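Die Zelle bei Brastlow stand seit dem Mittag, und Fulgencio Villalobos hatte noch bis zur Spätschicht Zeit. Gruber hatte ein neues Kabel für das Handgelenk geschickt. Villalobos legte das Programmierhandgerät auf den Schreibtisch und rief das Protokoll auf. Fehler 114, Achse 3, wie im Juni.
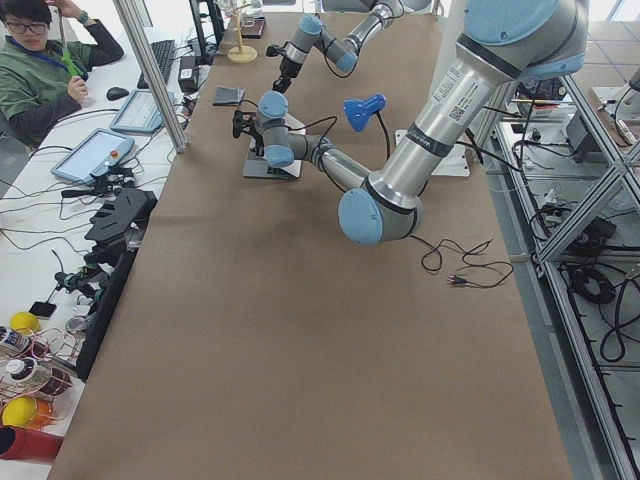
Die beiden Arme über dem Tisch mit dem Packpapier.

Er fuhr die Achse langsam durch, hin und zurück, und schrieb die Werte auf. Dann kam die Kamera dran. Sie brauchte feste Gegenstände, und er nahm immer dieselben: Laptop, Lampe, Tuch, Holzständer. Die Abweichung lag bei bis zu 2 Millimetern. Das war zu viel. 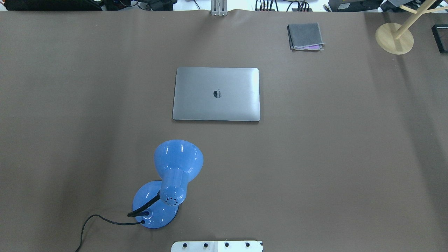 Sallier meinte am Telefon, er solle erst den Nullpunkt neu setzen und die Kamera in Ruhe lassen, den Fehler habe sie bei Fuvetti auch gesucht, zwei Nächte lang, am falschen Ende.

Villalobos setzte den Nullpunkt neu, speicherte den Satz unter 533 und startete die Aufnahme noch einmal.
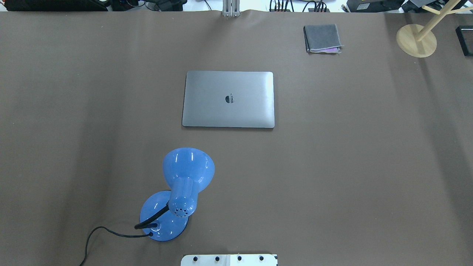 Der Laptop in der Mitte, links davor die blaue Lampe.

Die Werte kamen nach einer Minute. Er las sie zweimal, trug sie ein und ging Kaffee holen.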